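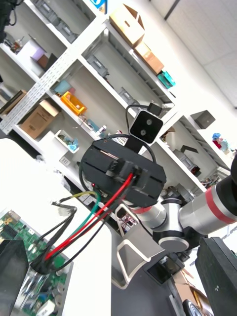 My sister asked me in March if I would make the place cards for her wedding, and I said yes before I asked how many guests. The answer was 76. I have quite nice handwriting, so I was not afraid, but I had never written on small card with a dip pen, and the first evening I spoiled more cards than I finished. The ink spread into the paper like little roots. I went back to the stationery shop in Udbridge and the lady there told me to buy a smoother card, 268 grams, and to use less ink. For the names I used four coloured inks, red, green, yellow and black, the same as the wires in the photo, one colour for each side of the room. My sister wanted only gold at first, but gold is very difficult to read by candlelight.

The longest name was Agbenyega, which is the family of the groom's godmother. I wrote it 2 times in pencil before I dared to use the pen. The shortest was Edano, and of course this is the one where I made a mistake and noticed it only when the cards were already in the box.

The hall in Pallcombe let us in at four in the afternoon to prepare the tables. I had thought the cards would stand up by themselves, but the floor fans were on and they fell down like dominoes – so we leaned each one against a glass. It looked better like this, I think.

If you want to try it, buy more card than you need. I bought a pack of 400 and I still have plenty, which I am using now for the thank-you notes. The nib needs washing after every ten cards or so, and warm water is enough.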